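I Finally Cleaned Out the Pantry

April 23, 2023

So I have been putting this off since September, when we moved into the new place and I shoved everything from the old kitchen onto the pantry shelves in whatever order it came out of the boxes. I told myself I'd sort it the next weekend. Then it was the holidays, then it was tax time, and then last week a bag of lentils split open on my head and that was that.

I took everything out. All of it – onto the counters, the chairs, the floor of the hallway, and for a while the top of the dryer. If you've never done this I recommend having a big lunch first. I ended up with 34 cans, which seems like a lot for a household of two people who both claim to cook from scratch. There were also five open boxes of cornstarch. I make gravy maybe twice a year!

My old neighbor Ayodele Akinola taught me the only system that has ever worked for me, and she keeps hers so neat you could shop in it. You don't sort by what a thing is. You sort by the meal you'd make with it. So my chili beans sit with the chili powder, and the coconut milk goes next to the curry paste and the rice noodles, and when I'm tired I just grab a whole section and start chopping an onion.
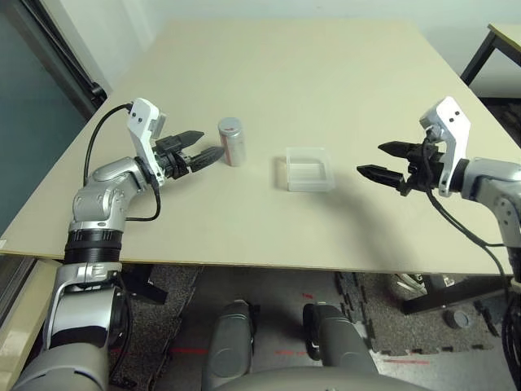 Cans are where I always come undone, though. I buy them when they're cheap, I stack them three deep, and the ones in back get older than some of my houseplants. My new rule is one row, standing upright, with the date written on top in marker so I can read it from above. I'm also done trusting color. A silver can with a bit of red on it could be tomatoes, could be beans, could be the cranberry sauce I bought by mistake and then bought again. The marker says what it is in big dumb letters and I don't have to turn anything around.

The shelf paper was a whole other adventure. I measured wrong (of course) and had to go back to Mercado for a second roll, and while I was in there I bought more cans. They had chickpeas on sale. I'm only human.

Total cost was roughly 40 dollars, most of it for jars I probably could have skipped. The spices are still in a shoebox and I'm not ready to talk about them. Next up is the freezer, where I know for a fact there is soup from the old apartment – no label, kind of orange. Could be squash. Could be carrot. If you have a good way of keeping track of frozen stuff, please leave it in the comments, I need all the help I can get.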